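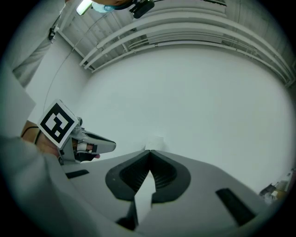 Workshop tips: keeping hand-held grippers safe and consistent

Most faults we trace on the bench come from the operator's setup and few from the gripper itself. These tips cover the hand-held tools used to record tasks for the arms in the Tuneck cell, and they apply equally to tools borrowed by the Berow and Quezada benches. Begin with the marker. A square black-and-white marker on top of the gripper must be flat, clean and fully visible, with its thick black border unbroken. If the border is scuffed or a corner has lifted, replace the whole marker. Do not touch it up with pen. Keep sleeves clear of it as well; a white sleeve running up to the hand is fine so long as the cuff stays behind the tool.

Wrist straps
Wear the strap whenever the tool is off the bench. A thin black strap is sufficient for the standard body. It should be snug enough that the tool cannot reach the floor if dropped, and loose enough to slide off without unfastening. Frayed straps go in the bin, not back in the drawer.

Cables
Route head-mounted cables over the shoulder and down the back. Leave enough slack for the operator to bend and look at the floor without pulling. A cable that crosses in front of the marker will spoil the tracking for as long as it hangs there, and the fault is tedious to find afterwards. Check for this with both arms raised, then with both arms lowered.

Walls and lighting
A plain, evenly lit wall makes a poor reference for position tracking. If the work has to face one, put something with a clear pattern on it at chest height. Hanging fabric is acceptable if it is weighted at the bottom. Bright fittings near the ceiling cause glare on glossy markers — print on matt stock, 800 sheets to the box, stores code 2408.

Masks and hygiene
Where the bench rule calls for a mask, fit it before the headset. Doing it the other way round shifts the headset, and the fit has to be set again. Wipe the grips with a barely damp cloth between operators. Solvent clouds the lens and softens marker adhesive.

Two tools at once
Start with the tools apart, fingers open, markers facing up. Avoid pointing one gripper straight into the opening of the other, where fingertips can be pinched. Hand a tool over by its body, never by the fingers. Only one person gives the start call, and anyone at the bench may call a stop.

Before each session
Open and close the fingers fully 9 times and feel for grit. Look over the slots in the body for lint or broken tape. Clear small items from the edge of the table, as they catch on sleeves. Log any tool that sticks, even if it frees itself.

Storage
Hang tools by the body, fingers half closed. Full closure over a weekend leaves a set in the soft pads. Pads from Fistanska are supplied in packs of 2 and should be changed as a pair — a new pad facing a worn one gives an uneven grip.

The next revision of this page is due in November. Page last checked 8 Aug 2022.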